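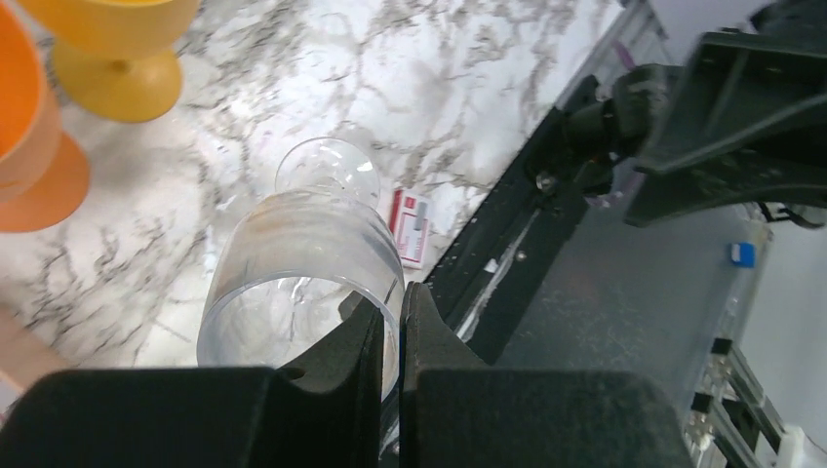 白い大理石模様の上に横たわる、脚の短い透明なグラス。

グレーの壁に夢中になる

壁の色を変えたい、と思い始めてから二年。賃貸の白い壁に囲まれて暮らしていたわたしが、築30年の小さな平屋に引っ越して最初に買ったのは、ソファでもカーテンでもなく、塗料の色見本帳でした。オルティコというペンキ屋さんの見本帳で、全部で1,266色。めくってもめくっても終わりません。夕食のあと、お茶が冷めるまで眺めて、気になる色に付箋を貼って、翌朝ほとんど剥がす。そんなことをひと月も続けました。楽しくて仕方がなかったんです!

付箋が最後まで残ったのは、どれもグレーでした。意外だったのは、グレーと呼ばれる色の中に、本当に白と黒だけを混ぜたような色がほとんど見当たらないこと。緑に寄ったもの、茶に寄ったもの、青いもの、ほんのり桃色のもの。見本帳の小さな四角では見分けがつかないのに、大きく塗ると急に性格が出てきます。

教えてくれたのは、オルティコの店で配色の相談を受けているマノン・ロスさんです。はじめて訪ねた日、わたしは「落ち着いたグレーをください」とだけ伝えました。マノンさんは笑って、棚から試し塗りの板を次々に出し、窓際の床に並べはじめました。
「北の部屋ですか、南の部屋ですか。夜はどんな電球を使っていますか。床は何色ですか」
色の話をしに来たのに、聞かれるのは家のことばかり。床の色なんて、引っ越してから一度もちゃんと見ていませんでした。(帰って見たら、思っていたよりずっと黄色かった)

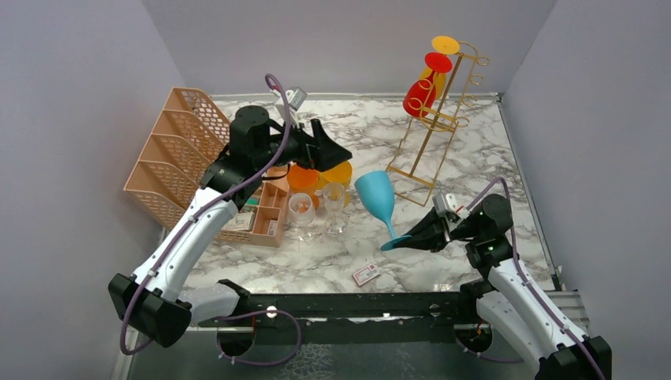
グレーを選ぶとき、いちばん頼りになるのは隣に来る色だとマノンさんは言います。壁だけを見つめていると、目はすぐに慣れてしまい、どんな色みが入っているのか分からなくなるのだそうです。写真の壁は淡いラベンダーがかったグレーで、白地に灰色の筋が走る大理石模様の面を左右と奥の三方から受けとめています。こういう組み合わせを見ると、灰色の筋のほうを手がかりにして、壁にひそんだ紫を探したくなります。うちの台所の天板は真っ白なので、代わりに灰色の布巾を一枚、試し塗りの板の横に置いてみました。これがよく効くんです。さっきまで同じに見えていた二枚が、片方は青く、片方は紫に見えてくる。布巾一枚で三晩も遊べました。

候補は二色に絞られました。ひとつは「イレーシュ」という名前の、雨の日の石畳みたいな緑がかったグレー。もうひとつは「ゾダリ」、こちらはわずかに紫を含んだ明るい色です。板に塗って寝室の壁に立てかけ、朝と昼と夜に見比べました。朝のイレーシュはひんやりして気持ちがいいのに、夜、電球をつけると急に土っぽくなる。ゾダリは反対で、昼間はほとんど白に近く、夕方になってからがすばらしい。日が落ちる少し前、空の色が部屋の中まで入ってきたようで、わたしは洗濯物を抱えたまま立ち止まってしまいました。

結局、寝室はゾダリ、廊下はイレーシュに決めました。廊下には窓がひとつしかないので、暗くなりすぎるかと心配でしたが、マノンさんの返事は明快でした。「暗い場所を無理に明るく見せなくてもいいですよ。通り抜けた先の部屋が、ぱっと開けて見えますから」。

塗ったのは10月の連休です。養生テープを貼るだけで一日目の午前が終わり、ローラーを握ったのは昼過ぎでした。乾く前の色は見本よりずいぶん濃く、脚立の上で青くなりました。いったん手を止めて店に電話をかけると、「今日はもう見ないで、明日の朝に見てください」とのこと。翌朝の壁は、ちゃんとあの板の色になっていました。二度目を塗り重ねると、ローラーの跡もだいぶ落ち着きました。窓枠のきわに少しだけはみ出した箇所がありますが、そこも含めて気に入っています。

これから試す人には、小さな面から始めるのをおすすめします。押し入れの中、洗面台の脇、本棚の背板。わたしの友人は玄関の靴箱の内側を塗って、扉を開けるたびに得意そうな顔をします。失敗しても塗り直せばいいし、余った塗料は植木鉢の台にでも使えます。

見本帳は今も食卓の端に置いてあります。次は台所。いまのところ付箋は21枚で、そのうちの数枚は、またしてもグレーです。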